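Section 6: Recording Demonstrations in the Simulated Kitchen
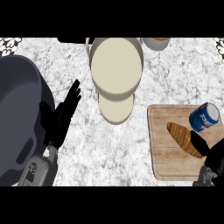
Do I need any experience with robots before I record my first demonstration?
None at all. If you can wear the headset and hold the two hand controllers comfortably, you can teach Gileck a task, and most new operators are recording usable takes by the end of their first session.

This section walks you through one full recording, from loading a counter layout to saving the take. Please read it through once before you put the headset on - it's much harder to read with it on, as you might imagine.

Before you start
Make sure the controllers are charged and that you have room to stretch both arms out to the sides. The practice task moves a loaf of bread on a cutting board, and the same steps apply to the cans, bowls and pots in the other kitchen tasks.

1. Open Gileck and choose Record, then Kitchen, then layout 49. Give the counter a moment to finish loading.

2. Hold your hands in front of you in a relaxed way, elbows bent, and press both side buttons together. The left arm now follows your left hand and the right arm follows your right.

3. Open and close your fingers slowly a few times. If a gripper lags behind or the fingers cross, let go of the side buttons and repeat step 2.

4. Press the thumb button to begin recording. A soft tone plays.

5. Bring the right gripper toward the baguette from above, keeping the wrist as level as you can. Keep the left hand up and clear of the pots while you do this.

6. Close the fingers gently, lift the bread a little way off the board, and carry it to the open marble in the middle of the counter.

7. Lower it, open the fingers fully, and draw your hand back before you press the thumb button again to stop.

8. Choose Keep or Discard. Kept takes are numbered for you, so a take might be saved as 2095 even if it's your first of the day.

Note: A small wobble or a second try at the grasp is fine, and you should keep those takes. Xiaoqing Li, who wrote the original operator notes at Olten, liked to say that she wanted recordings of people, with all their little corrections left in.

Note: If the can rolls during a take, carry on to the end and then choose Discard. The Reset button puts every item back in its starting place.

Caution: Do not use these steps with the physical arms. Real arms need a second person at the stop button, and that set-up has its own section in the Plostham manual.

Caution: Take the headset off and rest after 8 takes, even if you feel perfectly well. Tired arms drift downward, and the grippers drift down with them.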